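商品検索 キーワードを入力 検索 カテゴリーで絞り込む

Julex パイルタオル 水色(業務用)
取扱:Clevham リネン資材

概要
Julex パイルタオルは、施設の洗面、清拭、台拭きを想定した業務用タオルです。両面パイル仕上げで、表裏の区別はありません。色は淡い水色の単色で、柄、刺繍、ネーム入れは標準品には含まれません。単品での販売は行わず、包装単位での受注となります。

仕様
品名:Julex パイルタオル
色:水色
組織:両面パイル
素材:綿 100%
目付:300 g/m²
縁始末:長辺は耳、短辺は三つ折り縫い
入数:9枚/包
最小注文数:2包
織ネーム:なし
吊り下げループ:なし(別注対応可)

生地について
パイルは中程度の長さで、片手でつまんだときにひだが寄る程度の厚みに設定しています。厚手品に比べて絞りやすく、折り畳み後の積み重ねも安定します。薄手品との併用時は、乾燥時間に差が出るため、乾燥機の投入を分けてください。

使用開始時には毛羽が出ます。初回は単独で洗濯し、すすぎを1回追加してください。濃色のリネンと同時に洗うと、毛羽が相手側に付着することがあります。

洗濯および乾燥
・液温は40℃を上限とします。
・塩素系漂白剤は退色の原因となるため使用できません。酸素系は使用可能です。
・柔軟剤は吸水性を低下させます。使用する場合は数回に一度としてください。
・タンブル乾燥は中温まで。過乾燥はパイルの硬化を招きます。
・自然乾燥の場合は、脱水後に両端を持って振り、パイルを起こしてから干してください。
・アイロンは不要です。パイルがつぶれるため、プレス仕上げは避けてください。

畳み方(標準)
棚収納では、長辺を二つに折り、続けて短辺を三つに折る方法を標準とします。折り山を手前に向けて積むと、取り出し時に下段が引き出されにくくなります。Drollon 収納ラックの浅型棚に合わせる場合は、短辺を四つに折ってください。

パイル糸の引っ掛かり(ループの飛び出し)を見つけたときは、引かずに根元で切ります。両面パイルの構造上、1か所を切ってもほつれが広がることは通常ありません。縁の縫い目が外れたものは台拭き用に格下げし、洗面用の棚には戻さないでください。

色の見え方
水色は淡色のため、照明によって印象が変わります。白色光では青みが、電球色では灰みが強く出ます。ベージュ系の天板や棚板の上では輪郭が判別しやすく、置き忘れの確認が容易です。白い什器が多い施設で色分けを重視する場合は、同シリーズの紺を検討してください。 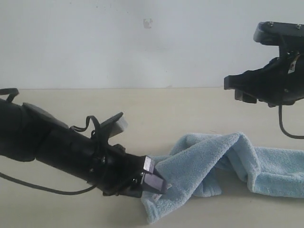 水色のパイル地。淡いベージュの天板上で、つまんだ部分にひだが寄った状態。

関連品
Julex パイルタオル 紺:仕様は水色と共通。色移りを防ぐため、淡色品とは分けて洗濯してください。
Julex パイルタオル 生成:無染色。酸素系漂白剤の使用頻度が高い施設向け。
Drollon 収納ラック 浅型:棚板の高さ調整可。タオルは付属しません。

注文および納期
在庫品は受注の翌営業日に出荷します。100包以上の注文は分納となる場合があり、納期は受注時に個別に回答します。ラマダン(Ramadan)期間中は、礼拝施設および宿泊施設からの洗面用タオルの注文が集中します。該当する施設は前月までに数量をご連絡ください。吊り下げループ付きの別注品は在庫を持たないため、上記の出荷日は適用されません。

返品は未開封の包装に限り受け付けます。開封後の返品は、縫製不良、織り傷など製造上の不具合がある場合のみ対象です。染色ロットによる色の差は不具合に含みません。同一ロットでの納品が必要な場合は、注文書の備考欄に「ロット指定」と記入してください。

お問い合わせ | © Clevham リネン資材 | ページの先頭へ戻る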